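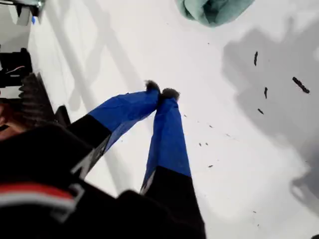 Fig. 1. Blue finger sleeves, dark tip pads, debris on the white work surface.

Lecture 4: Grip faults (L. Harms)
2 min read

Case: Astlow cell, cloth pick. Ran fine to cycle 400, then drops. Controller said grip OK every time. Why?

- OK signal = finger position only. No force check!!
- pads pick up lint + crumbs, friction goes down
- sleeve creeps toward tip, creases, fingers close early

What went wrong on the people side: operator reached in to clear a dropped cloth, arm only paused. Not locked out. No injury, still a reportable near miss.

Fix: wipe surface and pads each shift, check slevees for creep, add force threshold. Lock out BEFORE hands go in. Will be on the midterm.

4 comments · 2 shares

Related
Zundano: the stuck brake
Trinex guard door fault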